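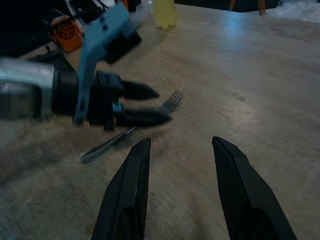
According to a reader's note in the Fesix quarterly, the koltau is "a limerick that has lost its nerve", a view the form's editors have since printed on their style sheet. The koltau is a comic verse form in English, made up of 5 lines rhymed ABABA. It takes its name from the Koltau, a verse newsletter issued in Zostham, where the first specimens appeared in a November number.

Metre
Lines one, three and five carry four stresses; lines two and four carry two. The fifth line must repeat the last word of the first in a changed sense. A pure repetition is classed as a fault – the so-called flat close – and is returned to the writer.

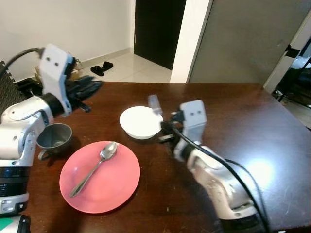 Tableware on a dark brown wooden table.

Variants
The Shaikh variant drops the second line and moves its rhyme inside the third. Chained koltaus share a closing word from one verse to the next; the longest in print runs to 20 verses.

Publication
The Fesix archive holds about 100 accepted examples. Submissions are read without the writer's name and may be revised twice. Parodies of older poems are allowed if the source is given in a footnote.

See also: clerihew; double dactyl; limerick
Last edited 23 March 2019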